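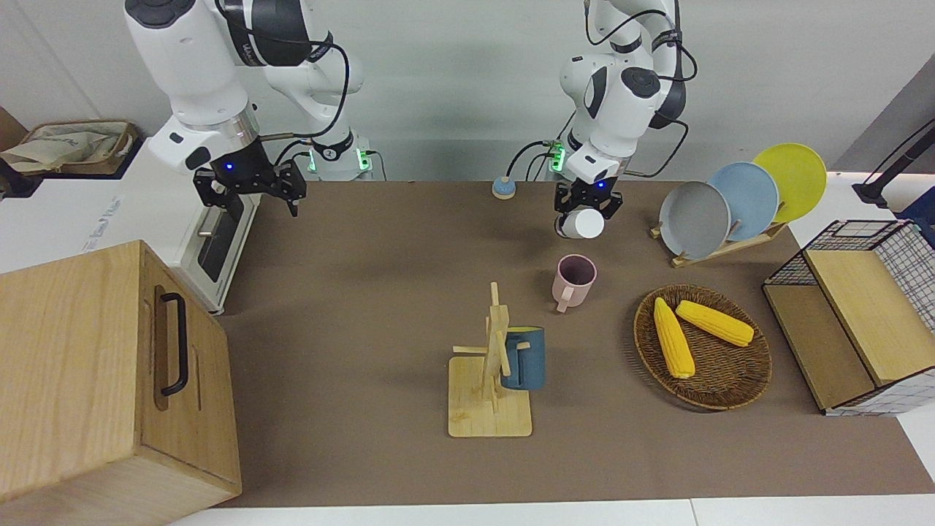
Countertop Storage for Small Shared Kitchens
Student project report, Kollano design course
Kurniawati Pasaribu and Gert Magagula
23/03/2026

1. Purpose

The project compares ways of keeping mugs, plates and produce on one tabletop when wall cabinets are full. The starting point was the shared kitchen at Breststead, where mugs were stacked inside each other and two had chipped rims.

2. Layout

Mugs go on a wooden mug tree with a vertical post and short pegs. The tree was chosen over a shelf because it takes up little of the table and each mug can be removed without moving another. Corn is kept in a round woven tray with a raised rim, which stops the ears from rolling.

Plates stand upright in a rack with wooden pegs. Flat stacking was dropped early — the bottom plate was always the hardest to reach.
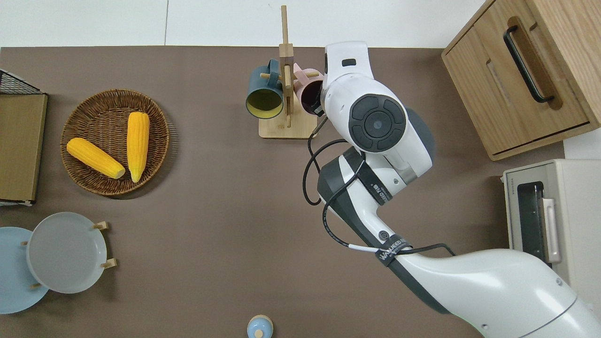

Figure 2. Tabletop from above, with corn in the woven basket and a mug on the tree.

3. Observations

Mugs hung by the handle stay clear of the table surface, but the body of the mug extends past the base. Space must be left on the loaded side. A tree with one mug is also loaded unevenly, so a wide base is preferred.

The round tray wastes space at its corners when placed next to square items. A rectangular tray of the same weave would fit better but was not available.

4. Remaining work

Miroslava Horobets asked for a drip mat under the plate rack. This will be tried in April, along with a second mug tree — same base, longer pegs.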